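Sundqvist Shot Glass, clear, thick base

Home / Kitchen & Bar / Glassware / Small glasses

A shot glass has one job, and most of the ones in your cupboard came free with something and do it badly. The Sundqvist is a plain, clear, straight-talking little glass with a heavy bottom and no cartoon kangaroo on the side. Put it down with conviction and it stays where you put it.

We've stocked them at the Kastgate shop since February and they have outsold the good wine glasses, which tells you something about our customers. Plenty go home with people who swear they're for espresso, soy sauce or measuring vanilla. We ring them up without comment.

Details
Colour: clear, and only clear. Please stop asking about the smoky grey.
Height: 53 mm
Weight: 136 g each
Dishwasher: top rack
Freezer: fine when empty and dry
Sold singly or in a carton of 22. Yes, 22. We've raised it with the supplier.

Handy to know
They don't stack. Linnea Dalen in our Altville store has a tower of four that she says proves otherwise, and you're welcome to go and look at it from a sensible distance.
The rim is plain and unmarked, so there's no fill line. Your conscience will have to do.

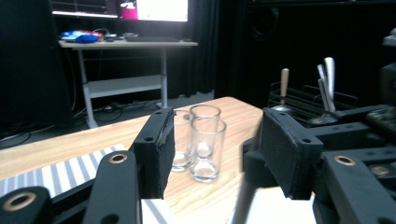

Clear shot glasses on a pale wood tabletop, striped cloth to the side.

Delivery and returns
Orders leave Altville by 3 pm. Cartons are double-boxed after an episode with a courier and a flight of stairs. If one arrives chipped, send Idun Tangen a photo through the contact form and we'll replace it, no need to post the bits back.

Goes with
Enier bar towel, striped
Sundqvist tumbler, 400 ml, for people who find all this a bit fiddly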